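**Folding fans, ink pads and other stuff that won't live in a drawer**

**hina_soomro**
Hi all! I finally started on the craft cupboard this January and I'm already stuck, so please bear with me while I ramble. My calligraphy fan has been kept folded in a shoebox for years, under a heap of fake flowers, and I took it out last night to see how it was holding up. I love the thing (maroon ribs, black writing all down the cream leaves) and I'd hate to crack the folds. Do you store yours open or closed? And does anybody keep an ink pad in the same box as paper things, or is that asking for trouble?

I've put a few bits out on the table to try and sort them into groups, and so far the only group I have is "things I like."
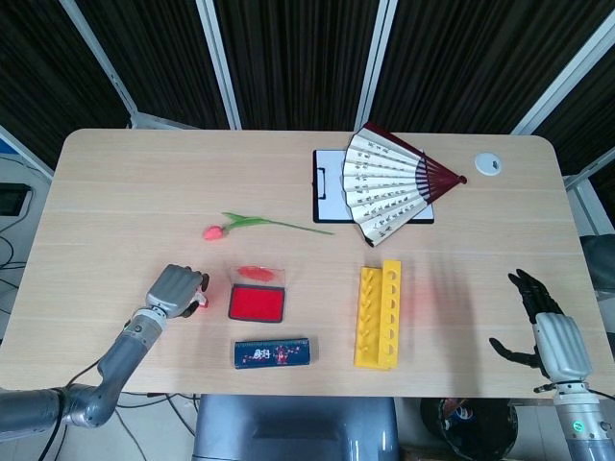 *Fan on the clipboard, tulip to the left, red ink pad nearer the front.*

The tulip is artificial, so no worries about water, but the stem is so long that it won't go in any box I own. I was looking at the Birkmont flat case, which is 6 inches too short if I lay the stem straight.

**drarach_paper**
Oh, what a lovely fan! Closed, closed, closed. The folds are made to be folded, and mine went wavy after one summer open on a shelf. Slip a loose band of soft paper around it (never a rubber band, they go sticky and take the color with them) and lay it flat.

**Fouzia Tanoli**
I'm going to disagree a little, with affection. I've had one open in a deep frame on the hallway wall for ages and it looks as good as the day I hung it. No direct sun there, though, and it's a dry house. If you like the writing that much, why hide it?

**drarach_paper**
Dry house is doing a lot of work in that sentence, Fouzia! I'm by the coast and everything I own curls.

**khokhar141**
Ink pad goes in its own zip bag, lid on, flat. I learned this with a stack of 949 address labels and a pad that had tipped on its side, and I still find pink ones. As for the tulip, most of those stems have wire in them. Bend it gently into a loop and it'll fit your case.

**hina_soomro**
Thank you all, you're so kind. Fouzia, I'm tempted by the frame, but my only free wall gets the afternoon sun, so closed it is for now. I'll try the stem tonight. If it snaps I'm blaming khokhar141.

**Fouzia Tanoli**
Try the wall by the stairs! And send us a picture if you do.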